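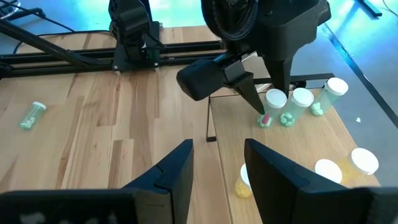 Goicoechea soap works, Teltonby – open day notes

Friday, December 7, 2018. Typing this up on the train home, so excuse the state of it. Signal keeps going.

Getting there

46 bus from the station, not the one on their website. Stop is right outside but the sign for the works is facing the wrong way, so I walked down to the canal and back up again. Raining. Missed the welcome talk. Defne Polat had gone in ahead and saved me a leaflet, thanks Defne.

The boiling room

Best bit by miles. Warm, very loud, smells of hot candles and something a bit like chip fat. The old pan holds 200 litres and is still used for the hard household bar, everything else has moved over to the newer line next door. Olga Urquijo took our group. She runs the boiling side and started on the wrapping bench, which you could tell, she kept stopping to straighten things.

She showed us how they check whether a batch is ready: a bit on a trowel, tip it, watch how it slides. There is a proper lab test as well but she does the trowel first. Someone asked what happens to a bad batch. Goes back in the pan, mostly.

Cutting and drying

Slabs get pushed through wires, then the bars go on racks. 22 days for the plain one, longer for anything with oat in it. I'd have liked more time in the drying room, it was quiet and you could hear the guide for once. We were moved on becuase the next group was behind us.

Clenik is the laundry flake. Made from the offcuts, shredded and dried again. I had always assumed it was a seperate recipe.

Pono is the new hand soap, launched in October. Green, quite strong, rosemary I think. Defne liked it. Gave me a headache.

Stamping

Foot press, brass dies, one bar at a time for the gift boxes. We were allowed a go. Mine came out with the name on a slant – kept it anyway. Children loved this and the queue was long, so if you go next year do it first.

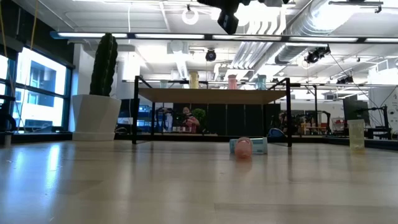 Cups and cactus on the table, Teltonby.

Shop and odds and ends

Shop takes cards now. Seconds in a bin by the till, cheap, sold by weight, bring your own bag. Bought Clenik for my mum and a lot of the plain bar.

Toilets across the yard. Floor in the boiling room is slippy, wear something with grip. Steps up to the drying room and no lift, they do say so on the leaflet but in tiny print.

Last tour goes at 2 and they mean it, a couple came in just after and got the shop only.

Changing trains now, will add the bus times when I find where I wrote them down.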